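How Does a Windmill Farm Make Your Toast?

Hi again! Last week I promised I'd tell you about the wind turbines up on the hill at Hatondale, so let's go. 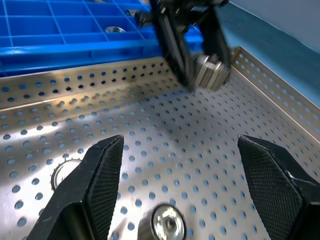

Wind is just air on the move. When it pushes on a turbine's blades, they start to turn – slowly, like a sleepy giant waving. Most big turbines have 3 blades. They're joined to a shaft, and the shaft helps spin a machine called a generator. Inside the generator, magnets and coils of wire work together to make electricity. Cool, right?

The top of the turbine can swivel all the way around, a full 360 degrees, so it can face the wind wherever it comes from. (I tried that with my head. Don't!)

Then the electricity zips along cables to homes and schools, and maybe to your toaster.

What if there's no wind? The blades rest, and power comes from somewhere else, like sunshine, water or big batteries.

Try this: hold a paper pinwheel and walk across the yard. Now run! Which way makes it spin faster?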